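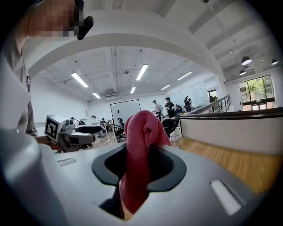

Microfiber cloth in the jaws of a hand-held gripper.

Buying Grippers Without Crying Over the Invoice

Lutfa Seneviratne, workshop tips, November 25, 2019

The gripper is the cheap part. I say this as someone who once budgeted 2000 dollars for a pair of hand-held units at our Halanley workshop and felt very clever until the extras arrived.

Write the cloth list first. Before you open a catalog, put down what you want picked up: dishcloths, sponges, socks, lids. Jaws that are lovely with a mug can be hopeless with a limp rag. Ask the seller to try your rag. Nikberg did it on a video call and got the order. Starbridge sent me a brochure.

Price the second one now. If you plan to work with two hands, get both on the same quote. I bought mine a few months apart and paid 1375 for the first and rather more for its twin, which had been "improved" in the meantime and needed a different charger.

Leave money for the dull stuff. Printed markers, spare jaw pads, padded handles, a headset strap that doesn't slide over your ears. Mine came to 700, and I had written down zero.

Buy cloths by the bundle. Microfiber in a strong color is easy to find when it lands under a desk. Wash the whole bundle before you start, without fabric softener. New cloths shed, and lint gets into everything with a hinge. Ours came in packs of 27 from Lins, a number I have never been able to divide fairly among anyone.

Try the weight. Hold the thing out at arm's length while you read the full warranty. If your wrist gives up before the exclusions start, look for a lighter one or budget for more people taking shorter turns.

Ask what a repair costs and how long it takes. Then ask whether they lend you a spare. The silence on the phone is informative.

Order before January if you can. Our supplier's new price list comes out then, and it has yet to go down.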